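4. First tidying session

By now your Zesari arm should be bolted down, switched on and showing a steady light at the base. Before it goes anywhere near a real playroom or a packing bench, please give it an afternoon with the practice blocks. We know it's tempting to skip ahead!

1. Lay the practice board flat and check it doesn't rock.
2. Put the shape blocks out by hand. Let some of them touch, and leave at least one on its own.
3. Choose Tidy from the menu and set the speed to 21.
4. Stand back, press Start and keep your hands clear until the arm has parked. 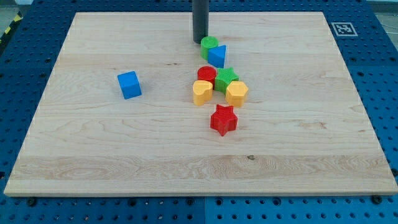 A child of three would clear that lot in no time, and people do ask us whether a machine can manage the chores yet. Our answer is a cautious "some of them, on a good day". Hatsue Tsuchiya, who wrote the Tidy routine, ran it 500 times last December, and 206 of those runs needed a helping hand – mostly where blocks stood close together.

Note: if the arm hesitates over two touching blocks, give it a minute or so to think. Should it stop altogether, you'll see code 3000. Press Pause, move the blocks a little apart and press Start again.

Caution: do not leave the arm to tidy alone, and keep glasses, pets and small fingers well away while it is moving.

5. When you are happy with the blocks, move on to soft toys and socks (section 5). Laundry is still a good deal harder, I'm afraid, and folding is not supported in this version.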